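Kustance, le coin marché pour espaces de jeu et salles de démonstration

Le rayon fraises

Des fraises artificielles rouge vif, couchées dans de larges feuilles dentelées. Elles ne mûrissent pas et ne tachent rien ; pour le goût, voyez le primeur. Le bac est bordé d'un séparateur en bois, histoire que chaque récolte reste chez elle. Prix du bac garni : 29 €.

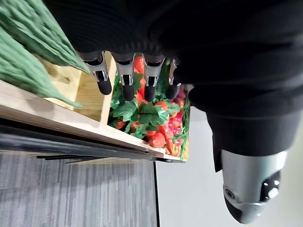 Le panier gris

En plastique, parois ajourées de petites fentes, poignée grise arrondie. Il vous rappellera le supermarché, file d'attente en moins. Vendu par lot de 8, car les enfants prêtent mal. Lavage à 40 °C maximum. 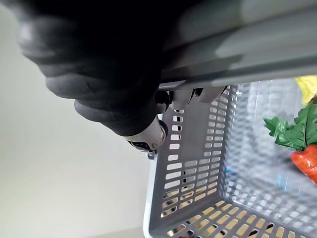
La table ronde et le sol

Plateau blanc, chant souligné d'un mince liseré noir. On y pose ses courses, puis ses coudes. Côté moquette, les dalles rayées mêlent gris clair, anthracite et presque blanc, un motif très indulgent envers les miettes. 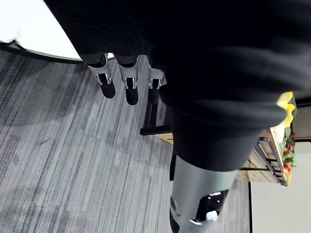
Pour l'ensemble complet, comptez 298 € hors moquette, livraison en septembre. Les feuilles arrivent un peu aplaties par le carton : secouez, elles se remettent. Questions de montage : Aoi Shimada, atelier Moltstead, le matin de préférence.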